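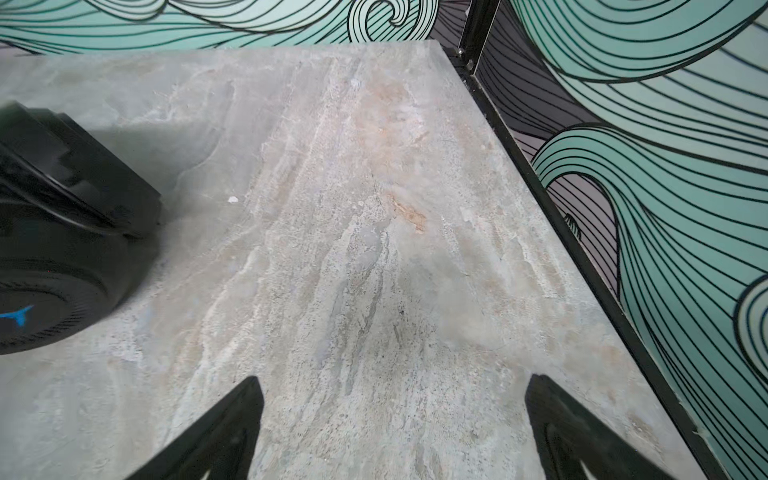
Hosley, August

Dear all,

Thank you for the kind notes after the last batch of transcripts went up. I meant to answer each of you and then the tomatoes came in all at once, so please take this as a very belated hug to everybody.

The Lallow interviews are nearly through their first pass. Halyna Palamarchuk finished the ferry tape, which runs to 4,000 words and includes a long quarrel over the price of eels that I would happily read out at a wedding. Matvii Hladun has the schoolteacher's tape and would like a second pair of ears for the last 20 minutes, where a kettle and a clock are both competing with the poor woman. If you have a free evening and good patience, write to him directly.

I also want to go back to the question of false starts and repeated words, which came up in July and then got buried under the thread on file names (my fault, I do go on).

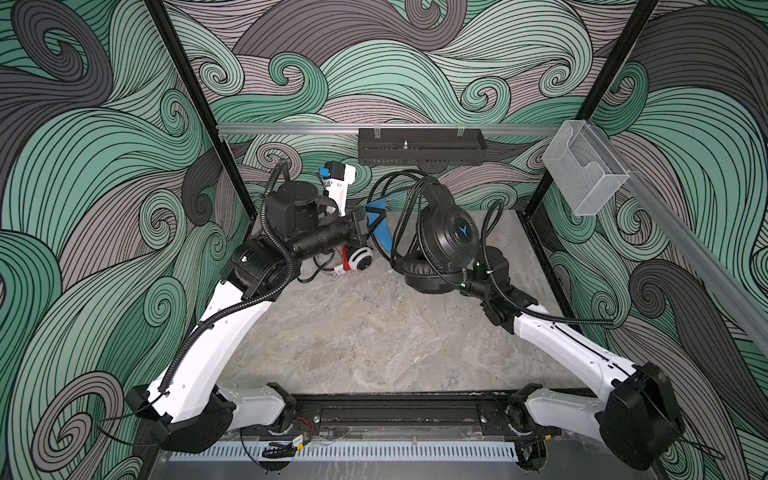 Noemi Gallagher wrote:
> I've been taking out the "well, well" and "he, he was" wherever the
> meaning is clear without them. My thinking is that the families will
> want something they can read aloud. But Yevdokiia has left hers in,
> and now tape 21 looks like it was typed by two different people.
> Could we settle on one way before I start the next one?

Noemi, you're right that we need to settle it, and I'm sorry you had to ask twice. I lean toward leaving them in. When old Mr. Cheon says "he, he was my brother" there's a whole breath in the middle of it, and I'd hate for his granddaughter to lose that – even if it does look untidy on the page. Coughs, and "um" when it's only an um, can go. Please don't redo anything you've already sent me. I'll put them back myself while I check the place names, and I enjoy having an excuse to listen again.

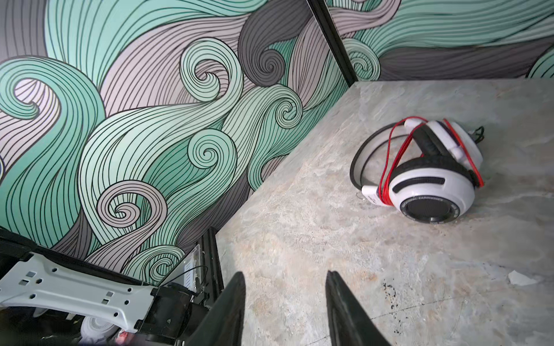
One more thing on place names while I'm at it. Uvel gets said three different ways on these tapes, sometimes by the same person, and I'd like us to keep the map spelling in the transcript and put a note at the foot of the page for how it sounded. Yevdokiia Savchuk has a lovely short list started and will send it to anyone who writes to her.

I'm home most evenings after seven if you'd sooner talk it over by phone.

With love to you all,
Naa Ayaaba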